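4.2 Bereitstellen der Lebensmittelbeutel am Arbeitstisch

Dieser Abschnitt regelt das Ablegen und Einordnen flacher Lebensmittelbeutel an Tischen der Reihe Brukeo. Er gilt für Beutel mit einer Kantenlänge von höchstens 31 cm.

1. Tischplatte abräumen und mit einem weichen, fusselfreien Tuch abwischen.
2. Einsatz mit Querrippen längs an die rechte Tischseite stellen.
3. Beutel flach neben den Einsatz legen, die bedruckte Seite nach oben.
4. Beutel an der oberen Kante fassen.

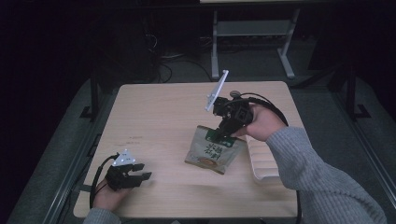 Abb. 7: Beutel neben dem gerippten Einsatz, Zugriff am oberen Teil

5. Siegelnähte auf Beschädigungen prüfen. Undichte Beutel sind auszusondern.
6. Beutel zwischen zwei Rippen einstellen. Je Fach ist nur ein Beutel zulässig.

ACHTUNG: Beutel nicht knicken und nicht über die Tischkante ziehen. Der Einsatz darf mit höchstens 2 kg belastet werden.

4.3 Pflege der Tischplatte

1. Einsatz und Beutel vom Tisch nehmen.
2. Platte in Richtung der Maserung mit einem nebelfeuchten Tuch reinigen und anschließend trockenreiben.
3. Matte Holzoberflächen nach jeweils 50 Betriebstagen mit Pflegemittel Resumex behandeln. Das Mittel ist dünn und gleichmäßig aufzutragen.

Hinweis: Dunklere Streifen in der Maserung sind materialbedingt und stellen keinen Mangel dar.
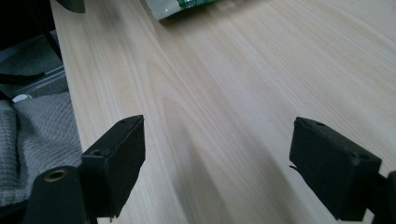 Hauksdóttir merkt hierzu an, das Pflegemittel müsse über Nacht einziehen, bevor wieder Beutel aufgelegt werden; bei kürzerer Wartezeit seien an den Folien Rückstände festgestellt worden. Die Wartezeit ist entsprechend einzuhalten.

4. Ersatzeinsätze sind über Gruvus zu beziehen.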